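义齿的日常护理与复诊安排:一份个人整理的说明

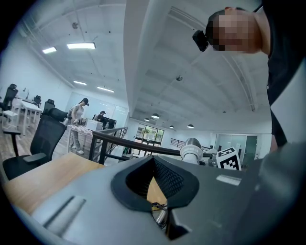

本页最后修改时间:十一月,星期六下午

本文所述内容,系笔者佩戴下颌局部活动义齿以来的记录与整理,供有相近需要的读者参考。文中涉及的做法,均以笔者就诊的布鲁尔科姆(Brullcombe)口腔诊所所给医嘱为准。各人口腔状况不同,读者应以本人主治医师的意见为先。此前在本博客发表的两篇短文(一篇关于取模,一篇关于试戴)已并入本页,原页面不再更新。

一、初戴阶段

义齿交付当日,诊所安排的就诊时间为30分钟,其中大部分用于调磨基托边缘和检查咬合。医师要求笔者在诊室内自行完成摘戴数次,直至不需对镜亦能就位。就位时应以手指均匀加力,不得以上下牙咬合的方式将义齿压入。笔者起初对此不以为意,第二天早晨图省事咬了一次,左侧卡环随即变形,只得提前返诊调整。此事记录在案,以示提醒。

初戴后的头几日,唾液分泌增多,发音含混,上颌亦有轻度恶心感,尽管笔者的义齿仅在下颌。医师解释称此类反应常见,一般可自行缓解。笔者的做法是每日晨间朗读报纸一版,先慢后快。至第二周,同事已听不出异常,唯“四”与“十”两字在电话中仍需重复。

饮食方面,初期以软食为主,食物切小,两侧同时咀嚼。笔者的次序为粥、蒸蛋、豆腐、软饭、炖菜,其后方恢复普通米饭和叶菜。花生、硬糖、年糕三类,至今仍不食用。年糕并非诊所明令禁止,系笔者个人决定。

二、压痛与溃疡的处理

黏膜压痛是初戴阶段最常见的不适。按照诊所要求,出现压痛时可暂时摘下义齿,但应于复诊前数小时重新戴上,以便医师根据黏膜上的压痕确定调磨位置。若长期不戴后直接复诊,黏膜已恢复,痛点便难以查找。

笔者共有两处压痛,一处在右侧下颌舌侧,一处在左侧后牙区。前者一次调磨后即告消失;后者反复三次,最终查明与卡环就位不完全有关。须特别说明的是,患者不得自行以砂纸、指甲锉或刀具修改基托。笔者在候诊时曾听一位患者谈及自行打磨的经过,其义齿后来重做,费用自理。

溃疡若持续两周不愈,无论疼痛与否,均应就诊。这一条写在诊所发放的须知单背面,字号较小,容易遗漏。

三、每日清洁

笔者现行的清洁程序如下,已执行较长时间,未作大的改动。

每餐之后,摘下义齿,以流动清水冲洗,并漱口。外出用餐时条件有限,至少应以清水含漱,返家后补行清洗。

每晚睡前,以软毛刷配合中性洗洁剂刷洗义齿各面,重点为卡环内侧和基托的组织面。普通牙膏含有摩擦剂,易在树脂表面形成细小划痕,故不宜用于义齿。刷洗时应在洗手池内放水或垫毛巾,防止脱手跌落。笔者家中洗手池为陶瓷质地,曾有一次跌落,幸而池底有毛巾,义齿完好。

刷洗后,将义齿浸泡于冷水中过夜。不得使用开水,不得使用酒精,亦不得使用漂白类制剂。含金属部件的义齿,对清洁剂成分的要求更为严格。笔者每周使用一次清洁片,品牌为哈亚希(Hayashi),系诊所前台代售,按包装说明的时间浸泡,取出后充分冲洗。第一次使用时冲洗不足,口中留有薄荷味一整个上午。其他品牌笔者未曾试用,不作比较。

浸泡容器应每日倒空刷净。笔者使用的是带盖的专用盒,容量220毫升,水面可没过义齿。此前曾用玻璃杯代替,因家人误将杯中水倒掉,义齿随水落入池中,遂改用专用盒。

清洁义齿的同时,不应忽视余留天然牙。卡环所在的基牙最易积存菌斑,刷牙时应单独处理,并使用牙间隙刷。笔者的主治医师在每次复诊时首先检查的即是这几颗基牙,而非义齿本身。

四、夜间是否佩戴

关于夜间佩戴,诊所的一般建议是摘下,使黏膜得到休息。个别患者因咬合或关节方面的原因,医师可能另有安排。笔者属于前一种情形。

初期曾有一段时间,笔者因担心清晨急事来不及佩戴而整夜不摘,结果基托下方黏膜发红。复诊时医师未作责备,只在病历上记了一行,并要求连续两周夜间停戴,发红随后消退。此后笔者将义齿盒置于床头柜内侧,闹钟之旁,每日起床后冲洗佩戴,已成习惯。

五、复诊的频次与准备

笔者的复诊安排,在初戴后第一个月内较密,其后改为每半年一次。复诊内容包括基牙检查、基托密合度检查、卡环固位力检查以及洁治。若自觉义齿松动、食物嵌塞加重或咬合时有响声,应提前预约,不必等待例行日期。

布鲁尔科姆诊所的预约电话在上午开放。前往时应携带下列物品:就诊卡、上次的缴费单据、现用药物清单,以及义齿本身。最后一项看似多余,但笔者确曾将义齿留在家中的盒内即出门,行至德朗达代尔(Drondardale)车站方才发觉,当日预约只得取消。诊所对临时取消的处理较为宽容,但改期后等候了三周。

自笔者住处前往诊所,需乘22路公共汽车,在克莱尔特维尔(Claltville)换乘。换乘站没有遮雨设施,冬季出行宜预留时间。诊所门前台阶较陡,行动不便者可走侧门,侧门需按铃,工作时间内有人应答。

候诊期间可向前台索取义齿须知单。现行版本较旧版增加了清洁片的使用说明,删去了旧版关于盐水浸泡的一段。持有旧版者建议更换。

六、费用

读者来信中询问费用者较多,在此一并说明。因各地收费及保险规定不同,笔者不列出义齿制作的总价,以免误导。可以说明的是,交付后规定期限内的调磨不另收费;超过期限的例行检查,笔者每次支付100元,洁治另计。卡环调整视情况收费,因使用不当造成的损坏,通常由患者承担。

建议在制作之前向诊所索取书面报价,并逐项确认以下事项:报价是否包含取模和试戴;是否包含交付后的调磨,期限多长;将来如再失去一颗天然牙,现有义齿能否加牙,加牙如何计费。笔者当初未问最后一项,后来补问,得知可行,但需将义齿留在技工室数日。

所有单据应妥善保存。笔者以信封按年份归档,保险申报时曾两次用到。其中一次因单据未注明牙位,被要求退回诊所补填,往返费时。取得单据后应当场核对牙位、项目、金额和签章四项。

七、松动、断裂与应急

义齿使用日久,牙槽骨会逐渐吸收,基托与黏膜之间出现间隙,表现为松动和进食时翘动。此时应由医师判断是否需要重衬。市售义齿稳固剂可作短期之用,不能代替检查。笔者仅在一次家庭聚会前用过,清除残余颇费工夫,此后未再使用。

若义齿断裂,应保留全部碎片,以清水冲净后装盒送诊。不得使用家用胶水自行粘接。一经粘接错位,技工室往往难以复原,且胶水成分对黏膜有刺激。

若怀疑误吞义齿或其部件,应立即前往医院急诊,不应等待口腔诊所开门。出现呼吸困难者,应即刻呼叫急救。

若义齿遗失,应尽快联系诊所。余留天然牙在缺乏义齿支撑的情况下可能移位,时间一长,即使找回原义齿也未必能够就位。笔者外出住宿时,义齿一律放入盒中,不以纸巾包裹。纸巾包裹后被当作废物丢弃的情形,据前台人员讲,每年都有。

八、外出与旅行

旅行时应随身携带义齿盒、软毛刷和少量清洁片,不宜放入托运行李。水质不明的地区,冲洗可改用瓶装水。长途乘车时如需休息较久,可摘下义齿存放于盒内,盒中注少量清水,盖紧后直立放置。笔者所用的盒盖在倾斜时有轻微渗漏,故外面另套一层密封袋。

如行程较长,出发前宜作一次检查。笔者去年出行前检查时,医师发现右侧卡环略松,当场收紧,途中未有不便。

九、本页的更新说明

本次修改增补了第六节中关于单据核对的内容,并更正了第三节清洁片的使用频次,旧文误作每日一次。第五节的换乘信息已按现行线路调整。关于种植义齿的问题,笔者没有亲身经历,不在本页讨论范围之内,来信询问者恕不能逐一答复。

下一次例行复诊之后,将视检查结果补充重衬方面的记录。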